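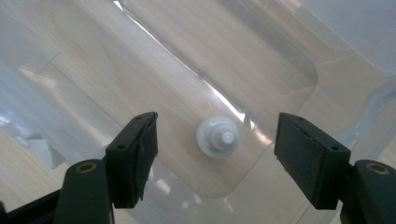 Figure 2. Gripper fingers on either side of the white knob on a clear container lid.

3.2 Budgeting for the hand-held grippers

When we first sat down to plan the equipment for the kitchen tasks, we did what I suspect most small groups do and put nearly all our attention on the large items. The arm, the workstation and the table had each been argued over for weeks, while the hand-held grippers appeared on the draft budget as a single line with the word "sundries" beside it. It was Mitra Kazemi who asked, very reasonably, how long we expected the finger pads to last, and we found that we had no good answer to give her.

The lid task in Figure 2 is a fair place to begin, as it shaped a good deal of what we ended up buying. The knob is small and stands on a smooth plastic lid, so the fingers have to come in low on both sides of it, and the soft facing on each pad has to meet the knob squarely if the grasp is to count as a clean one. The pads in the figure have scuffed faces and torn upper edges. We had to decide at what point a pad in that state should be taken out of use, and then, which was the harder part, what that decision would cost us over a whole season of recording.

We asked two suppliers for prices. Gritbridge offered complete fingers, ready to fit, and Flollau offered the facing material by the sheet, to be cut and glued in our own workshop. The Flollau route looked much the cheaper of the two on paper, and we were rather taken with it until we added in the hours of cutting, gluing and waiting for the glue to set, during which a gripper sits on the shelf and its operator has nothing to hold. In the end we split the order, keeping a small stock of finished fingers for busy weeks and the sheets for everything else.

For planning purposes we set a fixed replacement interval of 1,000 grasps per pair of pads. This is a cautious figure, and a pair will often look perfectly serviceable when its turn comes, but a fixed interval is so much easier to budget for than a judgement made at the bench at the end of a long afternoon! The Skokholm set, which covers lids, jars and drawers, was planned at 2,864 grasps for each gripper. We allowed for seven grippers in all, and we rounded up to whole pairs of pads for each one, with no sharing between them.

We would gladly pass on one further piece of advice to groups drawing up a similar list, and it concerns the objects themselves. Containers and lids were bought in duplicate from the start, following the purchasing sheet described by Ghorbani, and we were thankful for it by May, when one of the shops we relied on changed its range.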